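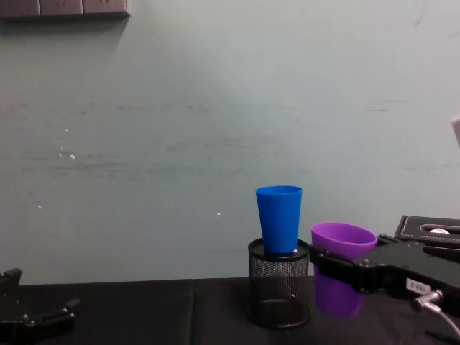
Debora Russo sostiene que el trabajo en el taller de muestras de Grindow se ha vuelto más lento de lo que la gente imagina cuando oye la palabra robot. Lo comentó en una reunión de turno, delante de Lino Carbone, y él le dio la razón. Carbone es el encargado del taller y lleva cinco años en la empresa, que prepara lotes de artículos de escritorio y de menaje para otras marcas en el polígono de Mancuso.

"Debora dice que lo lento es enseñar, y así es", explica Carbone. "Una persona nueva ve cómo se coloca un vaso y lo coloca. Con los brazos hay que repetirlo, mirar dónde se equivocan, cambiar una cosa y repetirlo otra vez. Hay mañanas enteras con dos vasos de plástico y un portalápices."

La entrevista se hizo en la oficina que da al taller, poco antes de las tres de la tarde, con el cambio de turno encima. Carbone interrumpió la conversación dos veces para atender el teléfono y una para buscar una llave.

Grindow tiene 138 empleados. La mayoría trabaja en almacén y en montaje de lotes, que es donde la dirección quiere introducir los brazos Terkau. Por ahora están solo en el taller de muestras, trabajando sobre una mesa con vasos, pelotas pequeñas y otras piezas ligeras. Las tareas son elementales: coger un vaso, mantenerlo derecho, dejarlo en su sitio sin arrastrar lo que haya al lado.

Se le pregunta por qué se empezó con objetos tan sencillos. "Porque son los que nos dan problemas", responde. "Un vaso de plástico pesa muy poco. Si aprietas de más se deforma y si aprietas de menos se escurre. Una caja de cartón cerrada la mueve cualquier máquina desde hace décadas. Lo que nosotros hacemos a mano es lo otro, lo suelto."

El pedido que decidió la compra fue el de Sudov, una línea de lotes de regalo que cambia de contenido cada pocas semanas. En temporada alta salen unos 500 lotes por turno, todos montados a mano. Carbone recuerda la última campaña como una época de muñecas vendadas y de horas extra pactadas por los pasillos. "La gente cobraba más, eso hay que decirlo. También había quien pedía el cambio a carretillas por no pasar otro mes metiendo vasos en cajas."

La noticia de los brazos no se dio bien, reconoce. En mayo apareció una hoja en el tablón con el nombre del proveedor y la fecha de instalación, y nada sobre los puestos. El comité pidió una reunión y tardaron en convocarla. "Yo me enteré con la misma hoja que los demás. Me preguntaban a mí y no sabía qué contestar. Eso se me quedó."

De aquella reunión salió un compromiso por escrito: ningún puesto de montaje se suprime mientras dure la prueba, y los operarios que pasen por el taller cobran el complemento de formación. El compromiso no dice qué ocurre después. Carbone lo señala sin que se le pregunte. "La prueba se acaba algún día. Los compañeros lo saben y me lo dicen en la cara, y hacen bien."

El taller lo llevan tres personas por turno. Todas vienen de montaje y ninguna había trabajado antes con robots. Una parte de la jornada la pasan preparando la mesa y repasando los movimientos. El resto lo dedican a anotar fallos, una tarea que al principio se tomó por papeleo y que ahora ocupa buena parte de las conversaciones. Según el encargado, discuten bastante sobre qué cuenta como fallo. Un vaso que queda en su sitio después de rozar a otro, por ejemplo, unos lo apuntan y otros no. Acordaron apuntarlo siempre.

"En montaje, si una compañera tenía una manera mejor de hacer algo, se la enseñaba a la de al lado y ya está", cuenta. "Ahora nos piden que lo expliquemos. ¿Por dónde coges el vaso? ¿Lo giras antes o después? Hay gente con veinte campañas encima que no sabe decirlo, le sale solo. Y se sienten examinados."

Para algunos, añade, ha sido al revés. Una operaria que apenas hablaba en las reuniones es hoy quien decide el orden de las pruebas, y los técnicos de Terkau preguntan por ella cuando llaman. Carbone ha pedido que le reconozcan otra categoría. De momento no le han contestado.

Sobre el cansancio contesta con cautela. Las manos descansan más en el taller, dice, pero la vista y la paciencia no. Estar pendiente de una máquina que casi siempre lo hace bien le parece un trabajo pesado, y ha propuesto que nadie pase en el puesto más de media jornada seguida. La otra media la harían en montaje, con sus compañeros. A él le interesa también por otra razón: teme que el grupo del taller acabe viviendo aparte, con otro horario de café y otras bromas.

¿Cree que los brazos montarán los lotes de Sudov en la próxima campaña? "Enteros, no. Alguna pieza sí, las que no cambian. El problema es que el cliente cambia el contenido y nosotros volvemos a empezar. Una persona se adapta en diez minutos."

Tampoco quiere que se le presente como contrario al proyecto. Fue él quien pidió conservar las hojas de fallos, y quien insistió en que las firmara el turno completo y no un responsable. Querría que la dirección las leyera antes de decidir cuántos brazos más se compran. Preguntado por si las leen ahora, se encoge de hombros y dice que las deja en una carpeta encima de la mesa del director de planta.

A las tres entra el turno de tarde. Carbone se levanta, vuelve a buscar la llave y pide que conste una última cosa, que el complemento de formación del mes pasado sigue sin aparecer en la nómina de dos compañeros.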